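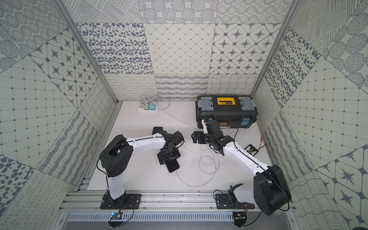
Toolbox at the back, power strip, phone and charging cable out on the white floor.

Galleries > Workshop > Bench Corner

Bench Corner, Losthorpe
October 8, 2013 - by Wunden

I love looking at other people's work spots, so I'm sharing ours! We set this one up in April and it has been a joy ever since - a bright floor, patterned panels all around, and a toolbox close by. The gray and white walls are my favorite part (I'd do my whole house in them!). More corners coming soon, the Flornix shelves first.

Contact | © 2013 Wunden | Back to top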